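Old desktop tower very slow and noisy - worth fixing or bin it?
Posted in Computers and Phones, Hurngate Community Help

My mum's old tower takes ages to start and the fan roars. She only does emails, family photos and her choir spreadsheets. Is there any point spending money on it? Budget is 300 at the very most.

Benedek Vida
Yes, yes, do fix it! Swapping an old hard drive for an SSD is the best upgrade going and I love doing them. Ours went from a cup-of-tea wait to 21 seconds! Check how much memory it has too - if it's only 2 GB, add more while the side is off. Copy the photos somewhere safe first, please.

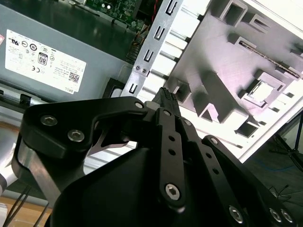 Then give the inside a good clean. Switch off, pull the plug, hold each fan still with a finger and use short bursts of air, outdoors if you can. Dust on the heatsink is very often what makes them roar. Mine had about 2,000 photos on it and every one copied across fine.

Shinji Kobori
Agree with Benedek. Also look at what opens at startup, there's usually loads she doesn't need. The repair table at Plitelbridge library is on Monday evenings if you'd like company for it.

nicaodha
had same, was the fan. new one was cheap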